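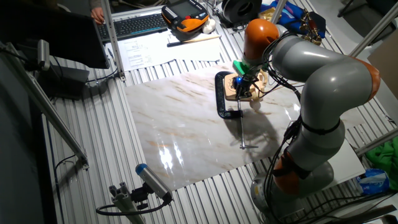

The arm over the marble-pattern sheet, with the wooden block clamped at the edge.

Budora contact-learning kit, reviewed
Posted 6/5/25 by Vangelis Papadakis

I have been waiting for someone to package this method so that a small lab could try it, and Flurnavard has done it! Budora is their software kit built on the Nechyporuk paper, the one that teaches an arm how hard to press on a surface from a handful of guided passes. You bring your own arm and a force sensor. They supply the training code, the controller and a manual that I read twice, because the first half assumes you already know the second half.

Setup took me most of an afternoon. The calibration step is fussy about how the workpiece is held, so clamp it well and then check the clamp again. After that I recorded 3 guided passes, let it train over lunch, and had a policy that followed a glossy sheet better than the one I spent all of August tuning by hand.

Now the part I was really curious about. The paper says the method copes with surfaces it never trained on, and I wanted to see that for myself. I ran 900 trials split between a familiar sheet and an unfamiliar one, and counted a trial as good if contact force stayed inside the band for the whole stroke. Overall 679 were good. With my old fixed-gain controller, same sheets and same strokes, it was 604. That is a real gain for so little teaching, and most of it came on the unfamiliar sheet — just where I expected trouble.

Gripes: the logger drops samples if you leave the live plot open, and tight corners still make it chatter. Filau, the older kit I used before, has far nicer plots and a proper undo.

I would still pick Budora for anything involving steady contact. Next up for me is a curved part, and I've already asked Flurnavard whether the corner fix will make the next release.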